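Anyone else stuck on the waiting list for the fatigue clinic?

mossybank
Posted January 9, 2019
I got my letter from the Bermúdez clinic this morning and it says seven months. Seven! I've been ill since June and my GP still shrugs every time I mention the joint pain. Has anyone got in quicker?

Vega Campos
Four months for me, but I rang every single week and took a cancellation. Worth it in the end, they spent a proper hour going through my bloods. Do you keep a diary? They asked for mine straight away.

pottering_on
I'd be careful with diaries. I kept one all 365 days of the first year and it made me miserable, all I did was look for symptoms.

mossybank
I've started one, just a few lines at the dining table after tea. Sleep, pain, what I managed that day.

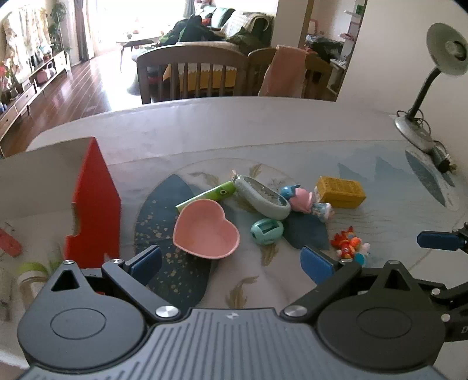

The dining table, with the living room behind

Vega Campos
Lovely, a few lines is plenty. Mine was mostly "tired, see yesterday".

Woltetti
Sorry but I don't agree about waiting. I paid 500 to go private at Jastutau and had a plan within a fortnight.

pottering_on
And did the plan work? Only asking as my sister went there and came home with a bag of vitamins.

Woltetti
Bit early to say. I'm sleeping better, the knees are the same. I still think being listened to counts for something.

mossybank
Can't stretch to that I'm afraid, I'm on half pay. Vega, which number did you ring, the main desk or the one on the letter?

Vega Campos
The one on the letter, before nine if you can. After that it just rings out.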